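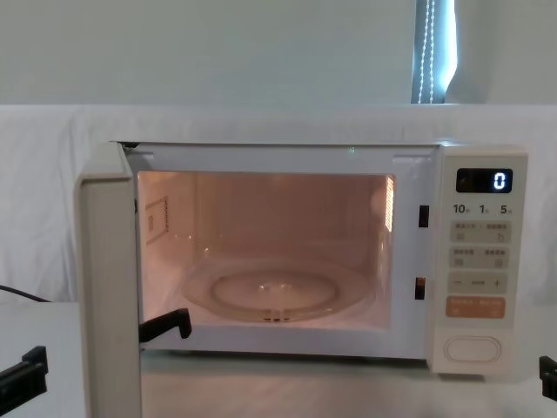
The microwave task on the arms bench at Moston, door open and turntable in.

About the Robotics Club

Moston Robotics Club is the after-school robotics group at Moston School in Braltport. It is open to students from Year 9 to Year 13 and meets on Fridays from the end of lessons until 5.30pm in the upper technology room. There is no test to get in. Students who have never written a line of code work at the same benches as students who have been coming for years.

The club has two sections. The wheels section builds small mobile robots for line following and maze events. The arms section works with a pair of robot arms on tasks taken from an ordinary kitchen or office. Members pick a section when they join and can swap at the start of any term.

How we started

The club began as a lunchtime group with one box of motors and a laptop that had to be plugged in at all times. It moved to after school when the lunch hour was shortened. For the first few years everything we made had wheels, and most of it was built to enter the county line-following event, which we still enter.

The arms section came later, after the school was given a grant from the Mykhailiuk Fund, which supports practical engineering in schools along this part of the coast. The grant paid for the arms, the bench they are fixed to and a set of spare grippers. The fund asks for a short written report each January, and the students write it.

What the arms section does

Each term the section takes on one household object and works through a list of jobs with it. So far we have done a kettle (never filled), a desk drawer, a set of stacking cups and a bread bin. The current object is a microwave oven.

The microwave list has five jobs on it. The arms have to open the door, put a bowl on the turntable, close the door, press a button on the panel and take the bowl out again. Each job is practised separately before any two are joined together. Students drive the arms by hand first, one student to each arm, and the movements are recorded. The recordings are then used to train a program that tries the same job without a driver.

Closing the door is the job that new members are given first. The door can be pushed from almost anywhere along its outer side and it will still swing shut. Opening it is harder. Our oven has a large release button at the bottom of the control panel, and the arm has to press it squarely and then move clear. The buttons higher up the panel are much smaller and are left for the second half of term.

The glass turntable causes the most discussion. A bowl that is set down off centre can catch the side of the oven when the plate goes round, so the job only counts if the bowl is on the raised ring in the middle of the glass. The bowl is plastic. We do not heat food or anything else during sessions.

We hang a plain white cloth behind the bench. Two terms ago our programs learned from recordings made with coats and bags in the background, and they got worse when the coats were moved. Since then the cloth has gone up at the start of every session and the tabletop is cleared of everything the job does not need.

Keeping records

Every attempt is written up in the section log, whether it works or not. The log has a line for the date, the job, who was driving, where the object was placed and what went wrong. Last school year it reached 1,322 attempts over all objects. This year it already stands at 1,661, mostly because sessions are longer and the bench no longer has to be packed away between them. Of those, 166 are for the microwave door on its own.

Students use the log for their own work too. Several have based a Year 12 project on it, and one maths class used a copy of the bread bin pages for a unit on sampling.

Competitions

The wheels section enters the county line-following event in spring. The arms section enters the Nonent Challenge, a one-day competition for school and college teams. Teams are told the object in advance but are not told where it will be on the table, and they have 40 minutes to set up, practise and make their scored runs. Our best result so far is fourth. We lost most of our points on the drawer that year – it had a stiffer runner than ours, and we had only ever practised on one drawer.

Students choose the competition team themselves. Anyone who has been to at least half the sessions that term can put their name down.

How a session runs

The room opens when lessons finish. The first part of the session is setting up and a safety check, which is done by two students reading from the card on the wall. Nobody reaches over the bench while the arms are powered, long hair is tied back and one person always stands by the stop switch. After that the two sections work separately until 5.15pm, when everything is switched off and the logs are filled in. A member of the technology staff is in the room throughout.

Younger students usually spend their first few weeks driving and logging. Programming is taught in short blocks as it is needed. We use Python for the arms and a simpler block language for the wheeled robots, and the older members write most of the worksheets.

Joining

Students can join at any point in the year by coming along on a Friday. A consent form is needed before the second visit and can be collected from the school office. There is no charge. Competition trips sometimes have a coach fare, and help with this is available through the school in the usual way.

Parents and carers are welcome at the open session at the end of each term, where students run whatever is working at the time. Visitors can drive an arm themselves if they would like to – closing the microwave door is a good place to start.

We are always glad of small household objects in safe condition, especially anything with a door, lid or drawer. Please ask at the office before bringing in anything electrical, as it has to be tested before it can go on the bench.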